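Share 14 Comments 2

4.3 Grasping Packaged Snacks

Chips were chosen because they are cheap, badly behaved and available in two kinds of container. A canister is close to an ideal cylinder and flatters any hand that meets it. A bag has no fixed shape and no interest in being modeled. We compared the stock Voker controller with our own, Plinon, on both containers, and recorded one head camera and the wrist views. The arm was the same throughout — so were the chips, which by the end had been handled more than any chip should be.
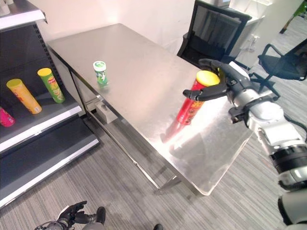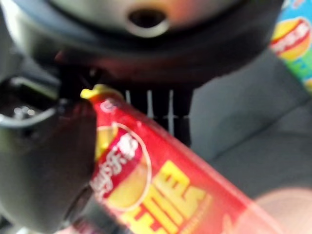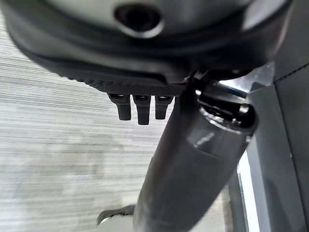 Figure 3. Head view with a canister in the hand (first); wrist-level views with a red chip bag (second) and with the gripper housing and an arm segment (third).

Which camera should close the fingers? The head camera should start the approach, and the wrist camera should take over for the last 60 mm.

Gilham's rule, which closes to a fixed width, did well on canisters and treated bags as canisters that had let themselves go. Plinon closes until the finger load stops rising, then waits two control cycles. It is slower and more forgiving. Jaramillo calibration was repeated before each block of trials, a chore we recommend to anyone with patience to spare. Blur in the wrist stream remains the main source of missed contacts.

We use cookies to improve your reading experience. Accept | Manage settings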